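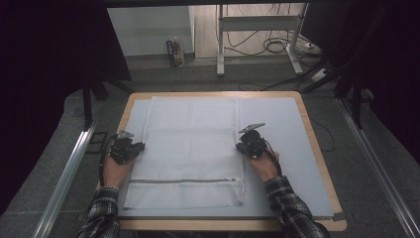
Our supervisor's first comment on the proposal was that folding laundry with a robot had been done, that the videos were nearly always speeded up, and could we please say in one sentence what we would know in May that we did not know now. We could not, so we rewrote it. The sentence we ended up with was: does adding more demonstrations of the same fold help a small model, or does it only make the folder bigger? This report is our attempt at an answer, and it is a less cheerful one than we had in mind when we signed up for the module.

Background

The project was called Nivby and ran over two terms. The idea, which is common now, is that a person does the task with a pair of hand-held grippers, the movements are recorded, and a model is trained on the recordings to do the same thing on two arms. It saves having to drive the arms by hand for every demonstration. The claim you read everywhere is that it also makes data cheap. We think that claim deserves more checking than it gets, and a fair part of this report is about what the data cost us in time.

We chose mesh laundry bags because a towel seemed too easy to cheat on. A towel folded badly still looks like a folded towel. A mesh bag has a zip, which is stiff, and a body that is not, and the two do not want to move together. It is also see-through in places, and we expected that to trouble the vision side. It did.

Set-up

The work was done on a table with a foam board on top. We tried the bare table first and the fingers of the grippers kept scraping on the wood when they went under the hem. On foam you can press down a little and the fingers get under the cloth. We should admit that this is already a change to the problem. A person folding a bag at home does not have a foam board, and any success we report is success on foam.

The recording software was Uvis, which the lab already had. It stores gripper position, how far the fingers are open, and video. We wrote our own script to throw away recordings with gaps in them, and the script is in the appendix. Training was done on the shared machine, mostly overnight. Anyone who wanted the machine on a Friday had to book it well ahead, and we lost two slots that way.

Collecting the demonstrations

We recorded 2,974 attempts. After the gap script and a check by eye, 1,701 were left. We did not expect to lose that many. The main causes were lost tracking when one hand passed in front of the other, recordings started late, and attempts where the person dropped a corner and carried on as if nothing had happened. We argued over that last group. One view in the team was that recoveries are exactly what a model needs to see. The other was that most of these were not recoveries at all, only mess. In the end we kept the ones where the corner was picked up again cleanly, and we accept that "cleanly" was a judgement made late in the day by tired people.

Holding the grippers is harder on the hands than it looks. After an hour the folds get quicker and sloppier. We did not think to mark the recordings by how long the person had been at it, and would do so if we started again. It is quite possible that part of our data teaches tiredness.

The order of the fold was fixed after the first week: bag flat and lengthwise, far end over, press, near end over, press. Before that everyone had folded the way they do at home, and there were four ways.

Results

We trained the same small model on 400 demonstrations and on the full set, and tested each for 70 trials on the arms. A trial counted as a success if the bag ended up folded in the right order with the zip inside the outline of the bag. We set that rule before testing and stuck to it, though we were tempted.

The model trained on the small set managed 31 of the 70. The one trained on the full set managed 36. We do not think a difference of five, from one training run each, is worth a headline. Somebody in our position could write that the larger set "improved performance", and it would be true as far as it goes. We would rather say that more than four times the data bought us very little that we could measure.

The failures were more useful than the totals. In both cases most of them happened on the second fold, when the fingers closed on one layer of mesh and left the other behind. The model could not tell one layer from two, and looking at the video we often could not either. More recordings of the same view do not fix that. A touch sensor in the fingers might, or a camera from the side.

We also tried a bag from another maker, the Jornska, which is softer and has a smaller zip. Neither model folded it at all. That was a short test, done informally, and we leave it out of the totals, but it should worry anyone who describes this sort of system as general.

Comparison with the earlier project

Last year's group (project Tambunan) reported a much higher rate with tea towels. Their report does not say how a success was judged, and their notes suggest that trials where the towel was not picked up at first were run again. We are not accusing them of anything. We did the same in our first week, before we had a rule, and our numbers looked very good that week too.

What we would change

Start testing on the arms much sooner. We spent the whole of the first term recording and only then found out about the layer problem, which a hundred demonstrations would have shown us. Use three or four kinds of bag from the beginning. Train each model several times, so that a gap of five can be called something or nothing. Put the start button on the floor as a pedal, because pressing it with a gripper in each hand is how most of the late starts came about.

The cleaned recordings and the trial sheets, including the failed ones, are on the department drive. The trial sheets for the Jornska bag are handwritten and still need typing up.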